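Gripper kit from Pleltach, second month

I said I'd write again once the Pleltach kit had been in use for a while. It arrived in September and it's been on the bench most evenings. For anyone who missed the first post, it's a two-finger gripper with a small camera that mounts at the wrist, sold as an add-on for the Adier arm. You get the fingers, the mount, one cable and a printed sheet that covers about half of what you need.

Fitting it took me 40 minutes. The holes lined up, but the cable is too short if you route it the way the sheet shows, so I ran mine outside the arm and tied it down. Pascal Leclerc at Wusbridge has the same kit and did the same thing.

For testing I stick to household stuff: cups, a bowl, a cutting board, a few blocks, a box with a slot in the top. I drive it by hand first and then let it replay.

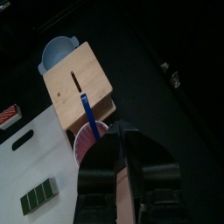
Plastic cups are harder than I expected. The fingers are wide, and with the default grip force they squash a thin rim. I turned the force down to 15 and that sorted most of it. Out of 84 tries over two weeks it dropped the cup 14 times, nearly all of them before I changed the setting. Blocks are no trouble at all.

The camera is fine. It's close to the fingers, so they fill a good part of the view and you lose sight of whatever is behind them. Dark tables make it worse in the evening. I've put a second lamp up.

Support has been slow. I asked about a longer cable and got an answer nine days later, pointing me to Mahlangu, who stock one. It's on order.

Would I buy it again? Yes, at the price I paid. I'd want the longer cable in the box though. Next post will be on the replay software, which needs one to itself.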